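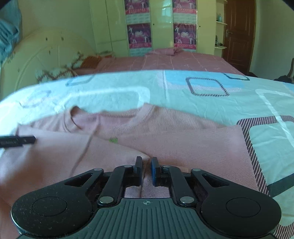
Pink knit sweater, laid out on the bed in loose folds.

Drirkthorpe, 28 November 2021 – Hi everybody, Zamfira Bratu here from Serkusik, the little knitwear repair shop on the corner of Aoun Street. I've never written a press release before, so bear with me! The news is that our winter sweater swap is coming back, it's bigger than last time, and we've finally got a proper hall for it.

Last March we squeezed the whole thing into the shop and 158 sweaters changed hands in one afternoon. People were trying on cardigans in the stairwell (sorry again to the dentist upstairs). This time Prarnmont Hall has given us the main room and the kitchen, so we're planning for 400 sweaters and a lot more elbow room.

You bring clean knits you no longer wear, you get a token for each one, and you take home that many from the tables. Adult and kids' sizes both welcome. Small holes are fine – pin a note next to them and they'll go to the mending table, where Marius Gavrilă and I will be darning all day and showing anyone who wants to learn. We have 22 seats for the beginner darning class, free, with wool and needles provided. Please sign up at the shop for that one.

A word on how to bring things in, as I got a lot of questions about it last time. Folded, please, and no hangers! Hangers stretch the shoulders of a heavy knit something awful. Lay the sweater flat, bring the sleeves in across the chest, then fold the bottom up to the neck. Wash wool cool and dry it flat a day or two ahead so nothing arrives damp in a bag.

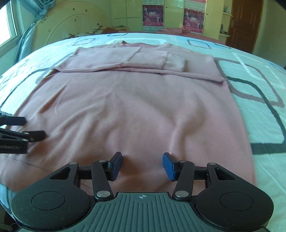
Halima Kashindye told me she came to the last swap with three sweaters her kids had outgrown and went home with a gray fisherman's cardigan she has worn almost every day, and that her one wish for this year was a longer table for children's sizes. Well, Halima, you've got it! It's going right by the door.

Anything left at the end gets washed and boxed up for the coat drive at Prarnmont. Florin Moldovan is driving the van again and could really use a second pair of arms for loading. There'll be soup too, and the first 50 people in get a darning needle and a card of mending yarn to keep.

Entry is free and you don't need to bring anything to come in and look around. Doors open at ten and we pack up at four. Dates and sign-up sheets are in the shop window, and reporters are welcome to stop by the shop any morning and ask for me or for Mircea Voicu, who's looking after the hall bookings.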